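Come and join the Nordale Robotics Club!

We are looking for 4 new members, complete beginners very welcome, for our household chores project, Vorer. This term it's laundry - drawers, dials, detergent and all the fiddly bits in between. You would work in pairs with hand-held grippers, going through each job again and again until we have 300 good goes for the robot to learn from.
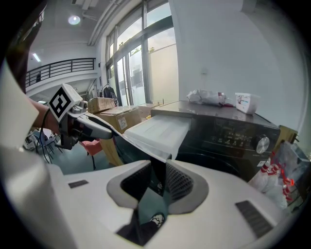

Eirlys Ellis writes: I joined in August without knowing one end of a cable from the other, and I was made to feel at home straight away. Do bring a jumper, though!

Sessions last 2 hours and there is always tea - and quite often cake, if we're lucky. To put your name down, just drop us a line or pop in for a chat before Dec 4, 2020.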